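Equipment purchasing: frequently asked questions
Robot cells at Stisberg, planning and budget
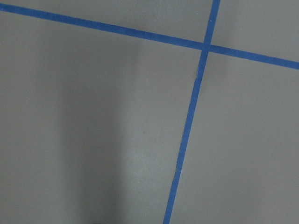 Who approves a purchase?
Requests go to Hendrik Geerts with a completed cell plan. Without a plan they are returned unread.

What has to be in the cell plan?
Floor area, power, air, network, the reach of the arm and the position of the work surface. Lines on the surface are to be laid out in tape first. Paint and fixed stops are ordered only after the layout has been accepted.

Is tape included in the equipment budget?
No. Tape, wipes and cable ties are charged to consumables under code 31. Wrist cameras, mounts and their cables are equipment.

Which work surface should I specify?
Flat, matt and a single plain colour. Gloss tops return glare to a wrist camera and are no longer accepted. Tape should contrast clearly with the top: blue on grey meets this.

Do I need to budget for lighting?
Yes, as a separate line. Soft shadows are acceptable if the vision check still passes at 92 per cent or better over 100 runs. Below that figure, add a second lamp before asking for a different camera.

How many quotes are required?
Three for arms and grippers, one for tables. Trudport and Barros are both approved suppliers. Salla is approved for grippers only.

Can I lease instead of buying?
Arms, yes. Grippers and cameras are bought outright. Lease terms longer than 3 years need a signature from Arnout Van Loon.

When do orders close?
The last working day of August. Later requests move to the next budget round, including those returned for correction.

What happens to the old cell?
List it on the plan with its asset number. Tables and lamps in good order are offered to other cells before anything new is bought.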